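Progress report, Gernora household chores project
To: Shuk-fan Tu, program office, Chung
From: Nustemmont site
Period ending December

Short version first because I know you have a stack of these. We are on track on data, behind on the autonomous runs, and fine on money except for one line, see the end. The honest answer to the question your board keeps sending us (can it do chores yet) is some of them, slowly, and not the soft ones.

Where we are on the task list. The plan had 12 chores. 11 have been started. The one not started is folding fitted sheets and I would like to talk about dropping it, or at least moving it to next year. Stacking cups, wiping a counter, putting cutlery in a drawer: all run without a person stepping in most of the time. Sorting mail works if the envelopes are flat. Loading a dish rack is OK with plates, bad with bowls.

Soft goods are the problem. Anything with a drawstring, a zipper or a floppy opening. The policy finds the bag, gets hold of the bag, then pulls the wrong layer and the whole thing slides across the table. Or it gets the opening and lets go early. We spent most of the period here and I think that was right, even if it made the other numbers look thin.

What changed. We stopped trying to fix it with more training on the old recordings, which were mostly rigid objects anyway, and went back to hand demonstrations with the hand-held grippers. Small things in and out of cloth bags, small things from bag to tray, over and over. It is dull work and the operators get sore wrists so we cap a sitting at 6 bags and then swap people. 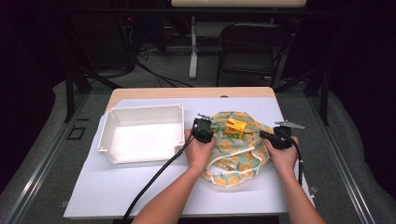 Recording total for bags is now 178 usable demonstrations. Usable means the grippers tracked the whole way and the operator didnt stop to fix something with a finger, which everybody does without noticing. We throw those out. It hurts but the policy learns the pause otherwise.

First results on the retrained model: better at finding the opening, no better at holding it. Two-handed timing is the weak spot. People keep one side of the cloth tight while the other hand goes in, the model lets both go slack. Working on it. The Wudham group had the same trouble with pillowcases and are sending over their notes, have not seen them yet.

Speed. Still bad. A bag a person empties while thinking about lunch takes the arms minutes, and that is when it goes well. For a shop floor this would rule it out today. For a home at night, with no one waiting, maybe less of an issue. I would not promise either one in the public summary. Please can we take the word "ready" out of the draft, I flagged it last time as well.

Things that went wrong
- Gripper cables. They drag on the work and pull the wrist off line. Rerouted once, still not happy with it.
- Lost a week of afternoons to a calibration drift that was a loose screw.
- Patterned fabric seemed to confuse the segmentation early on. Plain bags did better. Mixing both in now, too soon to say if it evens out.

Next period
- Finish the bag set, start on laundry nets and tote bags
- Rerun all the rigid chores on the new model to check we didnt break them
- One unattended evening run per chore, no resets, and report whatever comes out
- Decision on the fitted sheet

Money. Operator hours are over, everything else is at or under. The overage is the bag recordings. I would like to move the unspent travel line across to cover it, there is enough there and we dont have a trip planned. Need a yes from you in writing before I can book the next block of operators. Rest of the budget sheet is comming separately once accounts sends it back.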